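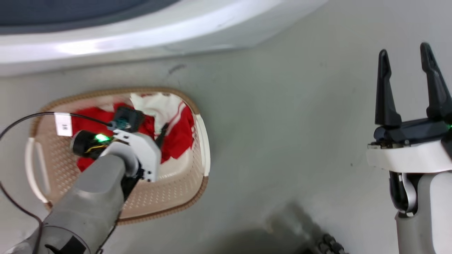

Projects > Dravivska > Sound notebook > October

Reel 3 re-sync and the phone booth reverb
October, started 8:40 a.m. – entry by the sound desk

Picked up where the last entry stopped. New picture cut of Dravivska came over from Fundley overnight. Running length is down again. The change list shows 17 edits, nearly all in reel 3, and most are trims at the head of a shot. Two are real changes: the bus station argument now plays before the phone call, and the long walk home has lost its middle.

Conformed dialogue first. The auto-conform handled everything up to the bus station and then put the father's lines four frames early for the rest of the reel. Same fault as on the last cut. I moved them by hand against the guide track and checked lips on every close-up. Wide shots I checked by ear only. Whoever takes reel 4, don't trust the conform after a scene swap. Lock the regions before you import.

Session now has 1,308 dialogue clips, down from the last version. I haven't deleted the orphans. They are on the muted tracks at the bottom, colored gray, in case the walk home comes back.

Phone booth
The director's note says the call should feel "closer, but worse." I took that to mean less room and more line noise. Tried three things:

– Narrow band filter on the caller's voice, nothing else. Sounds like every other movie phone.
– Played the voice out of a small speaker inside the metal locker in the hall and re-recorded it with the short mic. Good rattle on the low notes, too much boom on the long vowels.
– Same as above with a folded blanket behind the speaker. Boom mostly gone, rattle still there.

Kept the third. It sits under the clean track at a low level and comes up as the caller gets angry. The ride is drawn in by hand and needs smoothing around the line about the car keys, where it jumps.

The booth itself still has the old reverb from the temp mix. I built a shorter one and cut everything below 100 Hz. On headphones it's an improvement. On the room speakers I can hardly tell them apart. Left both in, old one bypassed.

Footsteps
Walk home footsteps no longer match after the trim. She now goes from gravel to pavement with no shot of the curb. I slid the pavement steps earlier and let the last two gravel ones overlap the cut. It works if the wind is up. If the mix brings the wind down we will need new steps, and the shoes are back with Zirkudora.

Music
Wuisan cue 5 was written to the old order and now ends under the first ring of the phone. Temporary fix is a fade of two seconds. It sounds like a fade. Asked for the stems so I can pull out the cello and let it end on the piano.

To do
– Smooth the ride at the car keys line
– Relabel the locker recordings, file names still say "test"
– Ask Fundley if the bus station order is final
– Export reel 3 with timecode burned in, dialogue and effects on separate channels
– Back up to the second drive, which was nearly full this morning

Stopped at 6:15 p.m. Reel 3 plays through in sync. Reel 4 not opened.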